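**Sorting task for the Wostano student challenge: how should we record demonstrations with the hand-held grippers?**

Posted by Dornow Robotics Club

Our club is entering the household handling category in May. Members must collect 100 demonstrations of small articles being moved between a cardboard box and the surface beside it. The rules permit any domestic setting, and we have begun with the arrangement shown.
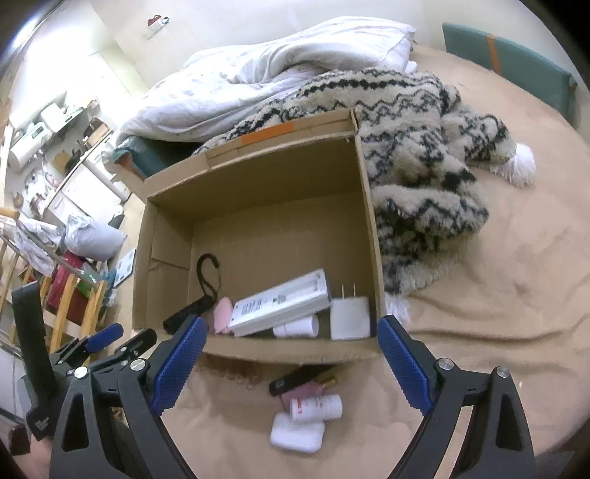 *Cardboard box with small household articles, inside and in front of it.*

Two points are unclear to us. Should the articles be set out in the same positions each time? May long or flat articles remain in the set, given that our trial policy fails on them far more often than on the bottles? Advice from schools that have entered before would be appreciated.

---

**Vuorinen College Technical Society**

The positions should vary. In our first year we returned every article to a marked spot, and the trained arm could do very little once the box was turned by a hand's width. We now draw positions by lot before each recording and change the room or the surface after every seven recordings. Members found this tedious – it did, however, bring our success rate to 90 per cent on the practice set.

The number of articles should vary as well. A few recordings with little in the box are useful, particularly where small things lie close to the fingers.

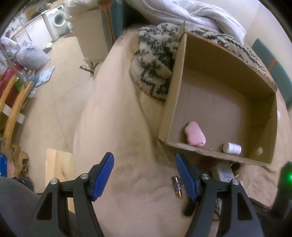
Flat articles may remain in the set under last year's rules. We advise recording them separately at first, with a slower approach, and mixing them in once the operators are consistent. Please also check that both operators close the fingers at a similar speed. Ours did not, and a good part of the autumn's work had to be repeated.

---

**rurer_workshop**

100 is too few in my view. We had nearer 1000 and still came last, although that was partly a calibration fault. Read the section on permitted objects before adding anything with a cable.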